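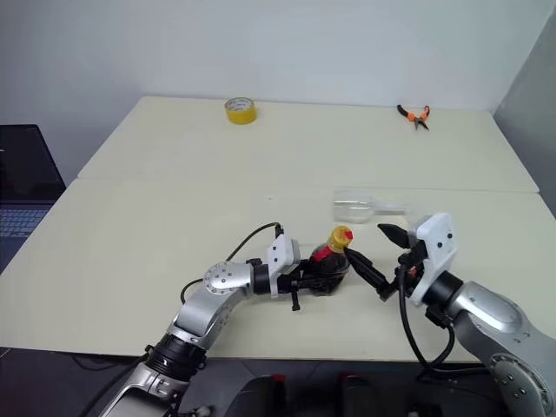 ## 5.2 Failures around clear objects

Coltari was evaluated over 1,008 episodes on the Lerkeck tabletop set, with a limit of 60 seconds each. We had planned to spend this section on coordination between the two arms, which was the hard part of the method and took up most of Section 3. The episodes had other plans. Of the failures we could assign to a single cause, the largest group (102 episodes) came from a transparent object that the policy either failed to find or found somewhere else.

Figure 5, at the head of this section, shows the kind of layout involved. The left gripper holds a small dark bottle with a yellow cap, and the right gripper is open with one finger next to the cap. Just beyond the bottle, a stemmed glass lies on its side on a cream tabletop. The dark bottle is an easy target. The glass has highlights along its bowl and very little else to offer a camera, and its far end is partly hidden near the gripper hardware.

Our first explanation was occlusion. We masked both arms out of the head view and re-ran the object encoder on the stored observations. The position error for clear objects improved a little, by less than we had promised each other over lunch. The second explanation was the seam between the two table sections. It is a thin, straight, clearly visible line, and the encoder is fond of it. In many of the failed episodes, the estimated position of the clear object had slid along the line of the seam, and the gripper then closed with great confidence on air.

The Mulder baseline makes the same mistake less often. Before its authors celebrate, we note that it also attempts fewer grasps on clear objects, and an arm that declines to reach can't miss. We therefore count a declined grasp as a failure for both methods in the main table, and list the two types separately in the appendix.

Figure 6 gives a view with both grippers free of the bottles. The small one with the red label or strip stands upright on the far panel, behind the left gripper housing, while a nearly colorless object lies on its side by the fingers of the right arm, close to the seam. 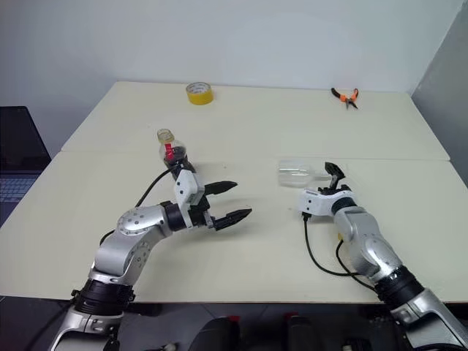 Layouts of this type are rare in the 700 demonstrations used for training, where our operators tended to place clear objects well away from any edge or joint in the table. They were being considerate, and the policy learned to expect it. We added seam crossings to the placement script for the Nirkuson bench and fine-tuned on the new data with all other settings unchanged. The sliding error became less common. Grasps on the stems of glasses did not improve, and we return to them in Section 5.3 with a different gripper approach angle and lower expectations.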